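Vuvbridge Reuse Room: progress report to Prusard, November

Hello again, and thanks for being so patient with me over the last one (I know it came in late and with half the sums missing). You asked for a bit less about the budget this time and more about what goes on at the tables, so I'll have a go.

The big job this autumn has been matching containers with their lids. Urnham sent over a mixed load of household bits in six crates, and nearly all of it had got separated on the way! We've been working through it on the wooden table, one container at a time.

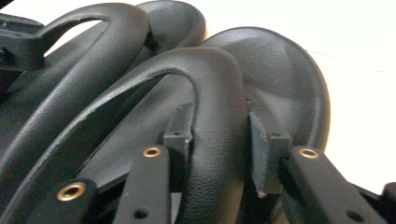
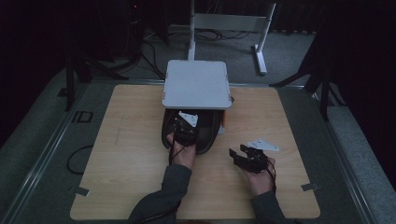 A black oval container with a light grey lid, from the sorting table.

One of our regulars wrote on the feedback sheet that she'd take a plain container with a lid over a fancy one without, every single time, and could we please stop putting the odd ones out on the front shelf. Fair point, and we have stopped. The odd ones now live on the bottom shelf at the back, where people who want something for seeds or screws can have a rummage.

So, where are we? We've got 77 complete sets ready to go out, and another 40 containers still waiting for something to cover them. I'd hoped to be further on by now, but the oval ones are slow going – lids that look right from across the room end up a finger's width too short.

On the money side, we've spent £2,818 of the grant, mostly on rent and the new shelving from Guerreiro. The shelving is lovely and sturdy and I'd happily buy from them again. I still owe you the receipt for the second delivery, which I'll send with the next claim.

Could we move the review meeting to the afternoon, please? Mornings are when the donations come in.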